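Sandwiches keep drying out in a wicker basket, what do I line it with?
Posted 2025-12-15 in Snack tables & bake sales

Tumaini Kombo
Hi all! I look after the snack table at our Flinddale office (40 people, all hungry by eleven) and I can't get the sandwiches right. They're triangles on white bread with lettuce and something orangey-red in the middle, wrapped in clear film, and they go in a round wicker basket. By afternoon the bread edges feel like card. Do I need a liner, or a different basket?
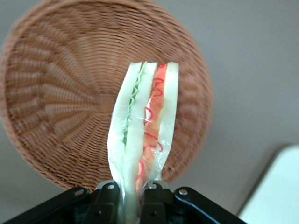

One of the sandwiches with the basket, cut side facing out

I'm also not sure about the layout. Drinks are at the back on a clear rack, snacks in the corner, and I keep the beige tray in the middle free so people can put their picks on it.

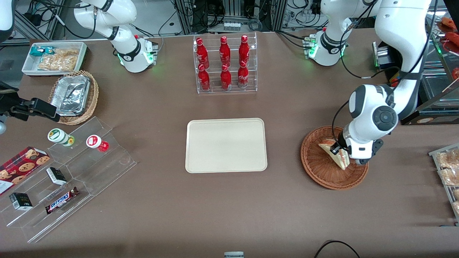 The whole table, Coke bottles behind the tray

mutiso_bakes
Ooh, I love the two-tier rack! For the bread, check your film first. If it's loose at the corners the air gets in and no liner will fix that. I double wrap mine and lay a cotton napkin in the basket (mostly so the film doesn't snag on the weave). Butter right to the edges helps too. And keep them in the fridge until you set up, then only put out 6 or so at a time.

Kustov
get a plastic box

Steltden22
Layout looks fine to me. I'd swap the sandwiches to the front though, people reach for those first.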